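The Slow Portraits of Sakdale
Noura Karam photographs the same people every December and gives them only 15 minutes 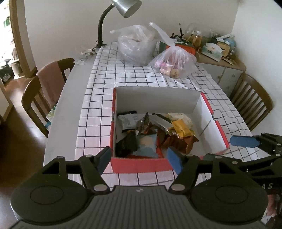
Page last changed: Wed 15 April

When Noura Karam opened her studio above the bakery in Sakdale, she had one lamp, one grey cloth and no customers. Her first sitters were the baker and his mother. They came back the next winter and asked for the same picture again, in the same chairs. From this small request grew the work she is now known for.

Each December more than 20 people climb the narrow stairs to be photographed by her. Each one has 15 minutes and no more. "With one hour, people begin to act," she says. "With 15 minutes they are still thinking about their parking place, and the face is open."

She works on film, with a lens which she bought second-hand from a shop called Tiwari. The focus ring is stiff and she does not want to repair it. Of every sitter she keeps 2 prints, one for the family and one for herself. Her own prints stay in a drawer, sorted by year, and she seldom shows them to visitors.

This spring she has made an exception. The gallery Drulero will hang the portraits of one family, the oldest series in the drawer, with 17 pictures in a single row. The youngest daughter is a baby in the first and taller than her father in the last. Between them there is a year when the grandfather's chair stands empty - Karam did not want to move it, and the family agreed.

I asked her if she will ever finish the series. She was cleaning the lens with the corner of her shirt and took some time to answer. The daughter is moving to Drirarico in the autumn, she told me, and has already asked which train she must take to be back for her appointment.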